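Graltham Fellowship – Spring Building Walk-Through
Checklist and my comments, May

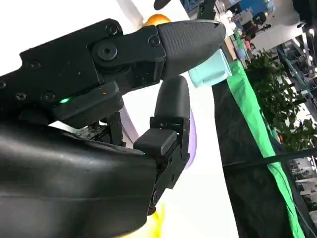

I started in the sanctuary at 4 and worked my way down to the basement, same route as last spring. OK means OK, and anything else has a note.

Front doors and ramp: OK. The handrail at the Flinby Street side wiggles a little at the bottom post. Needs tightening before the prayer breakfast.

Exit signs: one out, over the choir room door. I have the bulb, I just need the tall ladder back from the Sarkell church!

Pews: 24 checked, 2 with loose kneelers, both on the left side near the back. Please don't sit the youth group there until they're fixed (you know how they bounce).

Candles and altar: OK, but the brass snuffer is missing again. Please stop using the offering envelopes.

Extinguishers: tags good in the hall and kitchen. Nursery one is behind the stroller pile – move the strollers, not the extinguisher.

Fellowship hall: stacked chairs were blocking half the side exit. I moved them. Posted limit is 59 people and we were over that at the Easter potluck, so let's do two seatings next time.

Nursery: outlet covers all in. Gate latch sticks.

Basement: damp by the water heater, same corner as before. I called Leemans and left a message.

Bell rope: frayed up high. No ringing until it's replaced, sorry, I love it too.

Still to do: attic hatch, parking lot lights after dark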